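Wullar amplía a los municipios vecinos su servicio público de préstamo de herramientas

Compartido 7 veces

Wullar, sábado, 13 de noviembre de 2021. El Ayuntamiento de Wullar ha aprobado la ampliación del servicio de préstamo de herramientas Hollis, que abrirá un segundo punto de entrega en Cuduton y pondrá su catálogo a disposición de los residentes de ambos municipios en igualdad de condiciones. El acuerdo incluye la unificación de los carnés y un nuevo reglamento de plazos y devoluciones.

Según los datos facilitados por el consistorio, el servicio cuenta en la actualidad con unas 4000 personas inscritas. El fondo disponible alcanza los 1000 artículos, entre herramienta manual, útiles de jardinería, escaleras y aparatos de medición. La mayor parte de las solicitudes corresponde a reparaciones domésticas de corta duración.
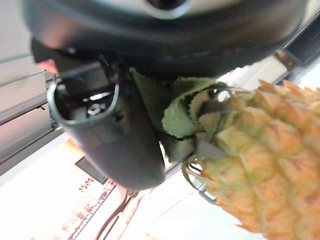
El nuevo reglamento fija en siete días el plazo ordinario de préstamo, prorrogable una sola vez siempre que no exista reserva de otro usuario. Las herramientas eléctricas quedan sujetas a una revisión previa a cada entrega. El catálogo incorpora además una sección de destornilladores de vástago largo y llaves de tubo, útiles cuando la fijación queda hundida en la pieza, como ese pequeño elemento blanco, cabeza de tornillo o tuerca, que se distingue al fondo de una abertura rectangular de borde plateado. Los juegos de puntas se prestarán completos y deberán devolverse en el mismo estuche.

La inscripción seguirá siendo gratuita. Se mantiene la fianza para los artículos de mayor valor --taladros, lijadoras y equipos de corte--, cuyo importe se reintegrará en el momento de la devolución. Los retrasos reiterados supondrán la suspensión temporal del carné, sin sanción económica.

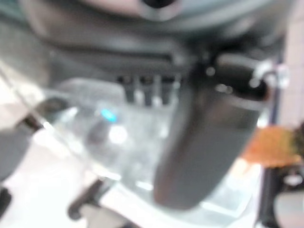

Pieza gris oscuro de punta redondeada, con tres pequeñas clavijas negras a su izquierda.

El punto de Cuduton ocupará la planta baja del antiguo mercado y abrirá seis tardes por semana. Las reservas podrán formalizarse en cualquiera de los dos mostradores, con independencia del lugar donde se encuentre depositado el artículo. El traslado entre sedes correrá a cargo del propio servicio y no tendrá coste para el solicitante.

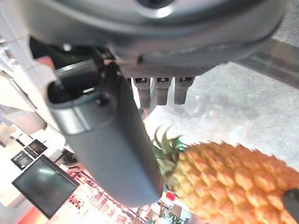 Desde la asociación vecinal Jernonis se valoró favorablemente el acuerdo, si bien se advirtió de que el plazo ordinario puede resultar corto para quienes solo disponen del fin de semana, y se pidió que las prórrogas puedan tramitarse por teléfono. El Ayuntamiento estudiará la propuesta en la revisión del reglamento prevista para junio.

Los carnés vigentes conservarán su validez y no será necesario solicitar su renovación.

Contacto: oficina de atención ciudadana de Wullar | © Ayuntamiento de Wullar. Todos los derechos reservados | Volver arriba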